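The woman who sorts the paper clips

28 October 2020

I had been promising myself this interview since May, when I first heard that there was somebody at Gitton who gets asked to other people's desks to sort out their clips. Not their files, not their inboxes. Their clips! I have a drawer at home that I can't open more than two inches because something has turned sideways in it, so you can imagine I was keen.

She asked me not to use her name ("they'll all bring me their drawers") and I've kept to that. We talked over a pot of tea that went cold because neither of us would stop.

I started by asking how anybody gets into this. She laughed and said she'd been in the stationery cupboard at Gitton for years, first filling it, then guarding it. "People think a cupboard runs out of things," she said. "Mostly it doesn't. The things are all there, they're just in the bottom of somebody's box with everything else on top. I was ordering binder clips for people who had dozens."

So she began going round with a box and a tray. The box takes the whole mess, tipped in from drawers and mugs and old envelopes, and the tray goes on top once it's got something worth keeping in it. She is quite fierce about the order. Binder clips come out first, always the black ones, and the paper clips wait.

Why first? "They're the bullies," she said. "They sit on everything. And they catch - you lift one and four paper clips come with it. Get them out and the rest of the box goes down by half." She does them by feel, pinching each one at the metal end of the jaws so it doesn't spring, and she doesn't look at sizes until they're all in the tray. I told her I'd have sorted by colour to begin with, pinks here, yellows there, and she gave me a look I remember from school.

It's a fair point about colour, though, and we did come back to it. The coated clips are pretty, all those pastels, and she's fond of them (she admitted to keeping back the lavender ones). But she won't give each colour its own compartment. "You'd be at it till Christmas, and the first person in a hurry puts a blue one in with the yellow and then it's ruined, isn't it? If it's mixed on purpose it can't go wrong."

I asked about trays. She has tried a good few. The Dendeck one had compartments so deep she couldn't get her fingers to the bottom, and the Sketer one she liked, but the lid cracked and she's never forgiven it. These days she wants something shallow, with no lid at all, that she can lift off with one hand while she rummages underneath with the other. She was very particular about the lifting. A tray you have to set down on the table each time, she says, is a tray that ends up left there.

Her other rule is to work near the edge of a big table, with plenty of bare surface beyond. Clips jump. She would rather they landed where she can sweep them back with the side of her hand than go down between two seat cushions, and after 20 minutes on my knees beside my own sofa last winter I couldn't agree more.

We did have one proper disagreement, about bent clips. I straighten mine and keep them for poking the little hole in things. She throws them away, every one, no appeal. "A bent clip has told you it's finished," she said, and poured herself some of the cold tea.

I went home and tipped my drawer out that evening. It took me two goes and most of a radio play, black ones first as instructed, and the thing that had turned sideways was a stapler. 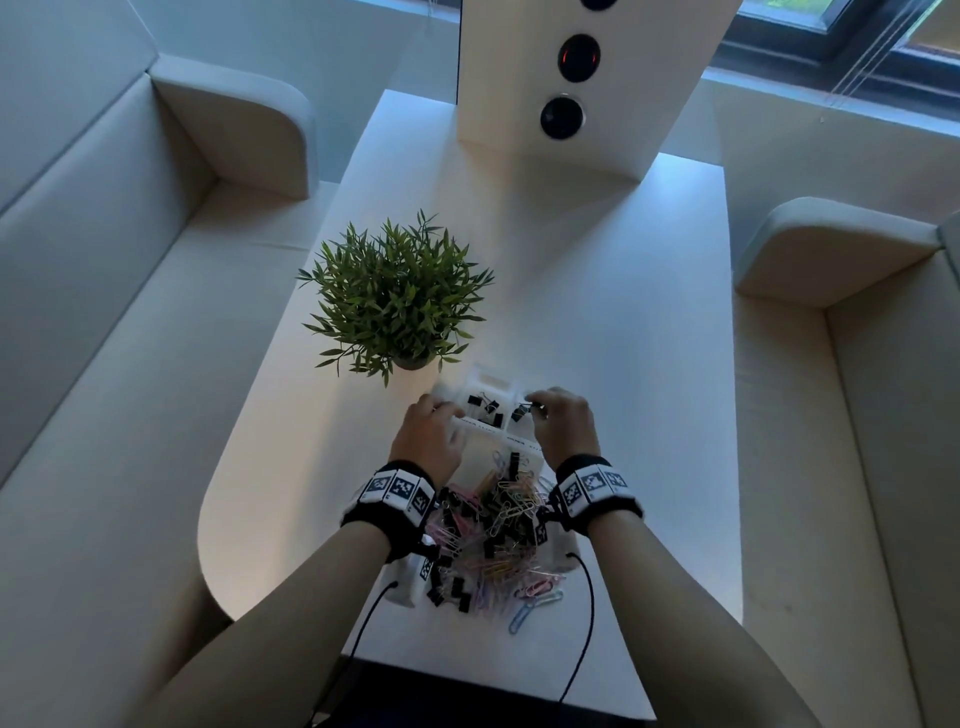
Yakubu wrote in to say that the binder clips should never share a tray with anything, that three sizes need three compartments, and that bent paper clips are perfectly good for hanging up Christmas decorations and she ought to be ashamed of herself.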